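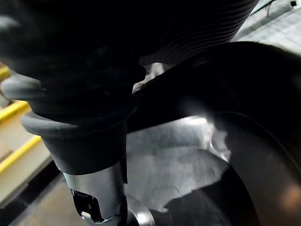 *Black bellows, gray collar to the left.*

Sunday, bench 2. Third go at the walnut stain for Niloufar Amini's shelf, and the third shade of brown she hasn't asked for.

Batch C: Marner shellac over Karimi water stain, 14 hours between coats. Sanded to 800 before the stain, which was a mistake - the wood closed up and took almost no color. Batch B stopped at 220 and looks like gravy, but even gravy.

Drisus thinner smells worse than the old stuff and flashes off faster. I got lap marks on both long edges. Wiped one back, made it worse, left the other alone out of respect. 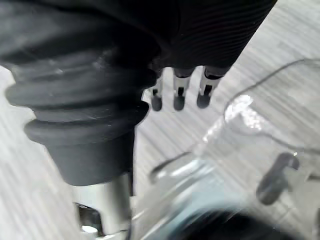

Tomorrow: cut 60 g flakes into a fresh jar, strain it this time, label it this time. The jar marked "good one" is not the good one.

Jastico pads are fine for rubbing out, but 1000 grit is plenty. Anything past that is a hobby.

Niloufar wants "warm, but not orange." Ask her to point at something.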